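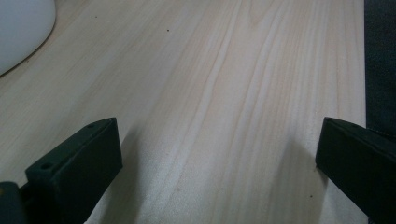
Fig. 1. Pale tabletop, long grain running away from the viewer, arcs and ovals toward the upper middle.

Furniture Surfaces, Unit 4: Reading a Tabletop
Handout to go with the Sunday session. Bring it back with your notes on it.

Start with Fig. 1 and keep your opinions to yourself for a minute. Last term I asked a group to name the wood in a pale top much like this one. I got maple, ash, birch, "Scandinavian" and one very firm vote for bleached oak. Every one of those was a guess made from color, and color is the weakest evidence you have. Pale wood can be stained, dark wood can be bleached, and a printed pattern can be any shade the printer likes.

What can we write down about Fig. 1? The color is cream with a little pinkish beige in it. The grain makes long streaks, mostly parallel, with a few gentle arcs and some oval figures. The finish looks smooth and matte. I would accept all of that in a report. I would not accept a species, an age or a price.

Grain figure
The textbook story is that arcs and ovals mean the board was flat-sawn, and straight lines mean it was quarter-sawn. Fine as far as it goes. It tells you how a piece of wood was cut, if what you have is a piece of wood. Veneer shows the same patterns. So does a decent print. To get any further you need an edge, and preferably the underside too. Fig. 1 gives you only the line where the top ends on the right, and no underside, so stop there.

Things worth checking on a real table:
Does the figure carry over the edge and make sense as end grain?
Does the same oval turn up again farther along? Repeats are bad news for "solid."
Are there joints between boards, or one unbroken sheet of pattern?
Does the underside agree with the top?

Matte finishes
The Telix leaflet in your folder says matte surfaces "hide everything." I don't believe it, and you shouldn't repeat it in an assignment. A low sheen scatters light, so fine scratches are harder to see under even lighting like that in Fig. 1. Harder to see is a long way from absent. Get a lamp down low, almost level with the top, and look across the surface. Then write down what you see and where the lamp was.

The same leaflet claims 200 wipes with no change. Wiped with what? By whom, pressing how hard? Přemysl Jurčo wrote to Bollow, the distributor, to ask for the test method and got back a second copy of the leaflet.

Shadows and gray patches
Students regularly report a shadow as a stain. In Fig. 1 the lower part of the top is grayer than the middle, and there are soft shadows near the bottom. Neither tells you anything about the wood. On a real table, move whatever is casting the shadow and look again. If the patch moves, cross it out. The thin brownish line at the foot of the white rounded object, upper left, is shadow as well. I have had it handed in as a "water ring" twice.

For next time
Pick one table you can crawl under. Fill in sheet 17 in pencil, top first, then edge, then underside. Leave the species box blank unless the edge or the underside gives you a reason to fill it. "The shop said so" goes in the remarks column.

Reading: Havlíček, chapter on veneers, pages 108 onward. Skip his section on value.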